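The Remembrance Wall Is Open Again

We are so happy to share that the Remembrance Wall at Dobson Hall opens again on 1st November, with 80 new names added since last fall! The wall now holds 776 names in all, from the earliest families who settled out by Skesitik to neighbors we said goodbye to this summer.

Families sent in wonderful life stories this year – first jobs, Navy years, bowling trophies, a pie recipe or two (please keep those coming). Each one goes into the big binder by the door, and you are welcome to sit and read as long as you like.
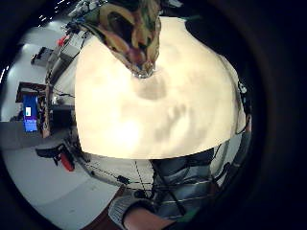

A cream sheet with a camouflage-patterned piece at the top.

If you would like a name added for next year, pick up a form at the hall or at the Drendurska branch library. We need the full name as the family wants it to appear, the years of birth and death, and up to 75 words for the binder. Photos are great too, and we will scan them and hand them right back.

The lamp fund has reached $1,709, so the reading corner is getting proper lights at last! Coffee will be on all through November, and the side door on Vonex Street has the ramp.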